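I've had the Brutholm book repair kit since January, and I've now put it through a whole shelf of sad paperbacks, so I feel ready to have opinions. It cost me £69, which made me gulp a bit, but our little village library was quoted far more than that to have a few children's books rebound.

You get a bone folder, two brushes, a pot of glue, a roll of mending tissue and a booklet by Efa Gough that's worth having on its own (her bit on tipping in loose pages is lovely and clear). I've fixed 11 books so far, including a fat local history of 400 pages that had lost most of its middle!

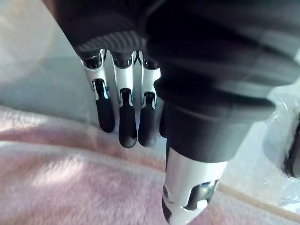 The tissue is the star of the kit. It goes on thin, you can read straight through it, and it doesn't turn a page into cardboard. My one moan is the bone folder, which has a sharp edge where you want a smooth one - something more like those rounded dark fingertips would be kinder to old paper. I took some fine sandpaper to mine and it's been fine ever since.

The glue pot is mean, though. I was scraping the bottom after 4 big repairs and a refill from Mustier takes ages to come. Buy a spare when you order. I'd still get the kit again, and Ifor Trevor has already asked to borrow mine for his hymn books.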